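April 20, 2021

Day two of the Great Sorting. The play kitchen things came out of their tub at nine this morning and I had imagined, fool that I am, that they would be back in it by ten, divided into Keep, Pass On and Bin, with time left over for the invoices.

It was gone two before I sat down. The trouble with toy food is that it invites opinions. I have no feelings whatever about my own kitchen, where I throw out a spatula without a backward glance, but give me a small pretend tomato and I become a museum. I must have picked that tomato up and put it down again half the morning. It has no obvious future. It does not belong to any set we still own, it rolls, and it has been under every piece of furniture in this flat. Keep, obviously.

The banana was easier. Everyone needs a banana. It has been a telephone far more often than it has been fruit, and I took a couple of calls on it myself in the bad part of last winter, when they were better conversations than the ones I was having on the real thing.
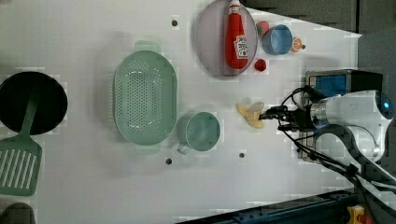 Then the mint green question. At some point somebody in this family decided that a proper kitchen is mint green, and I have a horrible feeling it was me. The colander is the worst of it. It's enormous. You could drain an actual supper in it, and last July I did, when the real one had gone to the allotment and not come back. New potatoes. They were fine. I didn't mention it at the table. So the colander is now arguably equipment, and I moved it from Pass On to Keep, which left Pass On with nothing in it at all.

The little cup stays because the colander stays. I can't break up a pair at my age.

I do think the frying pan could go. It is a perfectly good pan, but in all its years of service it has only ever made one dish, which is Everything, served to me on the sofa while I say mmm. The lavender plate has had the same career. I noticed today that ketchup goes with all of it, according to house rules, including the peach. (Or apple. We have had this argument before and the fruit has never settled it. Red and green at once, and no help to anybody.)

The orange slice gave me a bad ten minutes. A slice implies a whole, or at least some other slices, and I turned out the tub, the toy basket and the bottom of the wardrobe looking for them. Found a sock, a library card and the instructions for a bookcase we gave away. No orange. I suppose it has always been a slice. I put it back by the bowl and felt I had let it down.

Rang Claltari about whether they take toys. They do, between three and five, on days that were not today, and would I please make sure all sets are complete. I looked at the table and said of course. They also asked how many items, and I said 17, because it sounded like the number a capable person would give. I hadn't counted. I'm not going to.

Looked up what the same sort of thing costs new, to stiffen my resolve, and it did the opposite. One site was offering a 201 piece play kitchen. Where would you put it? Who is cooking for that many bears? I shut the laptop and washed the cup.

Tea was beans, in a real pan. I reached for the slotted spatula without thinking, the green one, and had got as far as the hob before I realised it was the wrong kitchen. To be fair to it, it's a better shape than mine.

So, final tally for the day. Bin: the bookcase instructions. Pass On: the pan, though I've left it on the side overnight so it doesn't feel rushed. Keep: the rest. The tub lid won't close on account of the colander, and I've stood a dictionary on it.

Tomorrow, puzzles. There is a jigsaw of a harbour that claims to be 2,000 pieces and I already know I'll want to check.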